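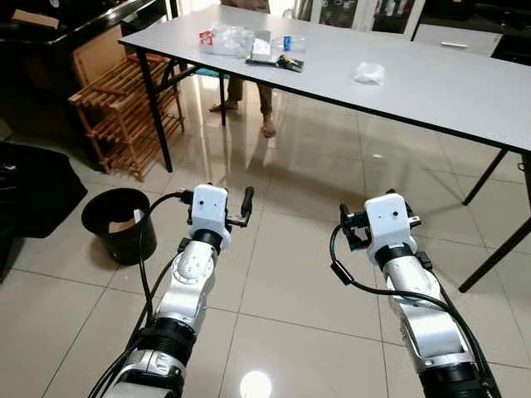
Photo: Trinity Zamora

Long white tables - worth it for a packing room?

tzamora
We have one long table with a pale gray-white top and black metal legs, and everything ends up on the back half of it. Right now it's a plastic bag, a bottle lying on its side, a small blue bottle, a flat black pouch and a wad of tissue. I want a second table the same as this one for packing orders. Anyone regret a white top?

kwng
Had two from Jultex. Tape residue shows right away but it wipes off. Marker doesn't.

LaiChing_L
I would not buy white again. Ours looked dirty after a week. Get gray or a wood color.

kwng
It looks dirty because it is dirty. On a dark top you just don't see it.

LaiChing_L
Sure, but I pack 1000 pieces a month and I'm not wiping between every order.

pswan
The color matters less than the floor. Glossy tile like yours lets metal legs slide if the caps are worn. Check those first.

tzamora
Caps are fine on this one. It does move a little when I lean on it.

pswan
Then put rubber pads under it - 5 mm is enough.

yl_shih
Before buying, try a bin at one end for the small stuff. Bottles lying down roll off sooner or later. I did that in August and never bought the second table.

tzamora
Will try the bin. Still leaning toward white.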